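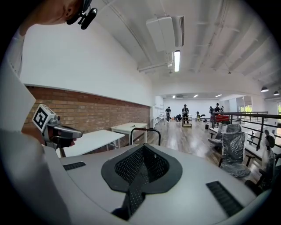 News > Newsletter > Around the Building

Settling In to the Long Room

7 September 2026

Print this page | E-mail this page

Well, we have had the whole summer to get used to the Long Room, and I think it's fair to say that most of us have stopped calling it "the new room" and started calling it by its proper name, or at least by one of its proper names (I still hear "the back hall" from the Nadville folks, and I have given up correcting them). A good many of you have written in to ask about the wall, the ceiling and the tables, in more or less that order, so I thought I would use this month's space to go through it all in one place.

Let me start with the brick, which gets the most letters. When we took the Lamont building over, that wall was covered from top to bottom with paneling, and behind the paneling there was a layer of plaster that had come away from the brick in a good many places. The first plan was to patch it and paint everything white. Then one section of the lower wall came off almost by itself, and there was this lovely red-brown brick behind it, and after that there was no talking any of us out of keeping it. The upper part was another story. It had been repaired so many times with so many kinds of filler that it was never going to be handsome, so the compromise was brick below and smooth white paint above, with the thin white ledge running between the two. I have grown very fond of that ledge. It gives your eye a place to stop, and it tidies up the top row of brick, which was pretty ragged before it went in.

Please don't lean things on the ledge, though, tempting as it is! It's narrow, and coffee cups in particular do not belong up there. The brick has been sealed, so it won't shed dust on your sleeve the way it did back in the spring, but the seal doesn't care for tape. If you need to hang up a sign or a sketch, use the painted part and the blue putty from the supply closet. Several of you have asked about nails, and the answer is still no.

Now for the ceiling. I'd wager that most people who come in for the first time look at the brick, then look up, and then stay looking up for quite a while. It's a gentle curve and you hardly notice where the wall ends and the ceiling begins, and the ribs carry your eye right along toward the back of the room. We did think about picking the ribs out in a darker color. We even had a few paint cards pinned up for a couple of weeks (a sort of slate, and a green that looked very nice on the card and terrible everywhere else). In the end we kept it all white, and I'm glad, as the room gets its light mostly by bouncing it off that ceiling. On a gray morning you can sit down to work without feeling as if you're in a cellar, which was my great worry when I first heard there would be so much brick.

The curve does do something a little odd to sound. If you are at one end of the room and somebody at the other end is talking in an ordinary voice, you may hear them better than the person across the table from you. We've had a few funny moments over this. If you have a private phone call to make, the stairwell is a much better place for it, and I say this as someone who has now heard all about the Toscombe roof repair whether I wanted to or not.

On to the tables. The white ones were the subject of more discussion than anything else in the whole project, I believe, and I include the plumbing. Some of us wanted big, heavy work tables like the ones in the old place at Jarkisbridge, the kind you could stand an engine on. But those had to stay exactly where they were put, and over the years we all ended up arranging ourselves to suit the tables. The rectangular white ones have slim legs, they don't take up much room to the eye, and two people can pick one up and carry it without a lot of grunting. They came to us secondhand at $65 apiece, delivered, and that was a kindness on the seller's part, I'm sure.

A white top shows everything, of course. That's the trade, and I have come around to it. You can see a dropped screw or a stray bit of wire straight away, and you can see at a glance if the last person wiped down. The things that have worked well on the tops so far are warm water with a drop of dish soap and a soft cloth, and for pen marks a little rubbing alcohol, wiped off right after. The thing that has not worked well is the scouring powder. We have one table with a dull patch the size of a dinner plate to show for it, and it now lives at the far end.

When you move a table, lift it. Those slender legs are sturdy enough standing up, but dragging puts all the strain on the place where the leg meets the top, and we've already had to tighten a few. And leave a bit of a gap between the tables and the brick, enough for a broom. I did the sweeping myself one week in July and I can tell you there was a whole second collection of pencils back there.

A word about small things left lying out. I know how it goes - you set something down on the table, you get called away, and the next time you think of it you're halfway home. From this month, anything left on the tables overnight will go into the shallow tray by the door, and it will stay there until the end of the month. Please have a look in it. There's a very good tape measure in there that has been waiting since the spring.

For those who like figures, the Long Room comes out at 2,035 square feet, counting the alcove. The building work came in a shade under what we had feared, and $1,000 of what was left has been set aside for lighting toward the back, where the evenings are going to start feeling short pretty soon. We are looking at plain fixtures that will wash up the ceiling a little as well as down onto the tables. If you have used anything like that in a room with a curved ceiling, I would dearly love to hear from you, as the catalogs all seem to assume that ceilings are flat.

The other thing still to be settled is the floor mats. Standing all day on a hard floor is no joke, and several of you have asked for something softer beside the tables. We have two kinds on trial at Toscombe just now, one ribbed and one smooth, and so far the ribbed ones are ahead with everybody except the people who have to clean them. I'll report back next time.

Bookings go on as before, with the sheet on the door for same-week use and an e-mail to the office for anything further ahead. Mornings are filling up faster than afternoons. If you can be flexible, try after two o'clock, when the room is generally quieter and the kettle is easier to get at.

Related items

Lamont building: questions about parking and the side door
Toscombe roof repair, second update
What happened to the old Jarkisbridge work tables
Nadville open evening moved to the fall
Supply closet: what's in it and what isn't

Print this page | E-mail this page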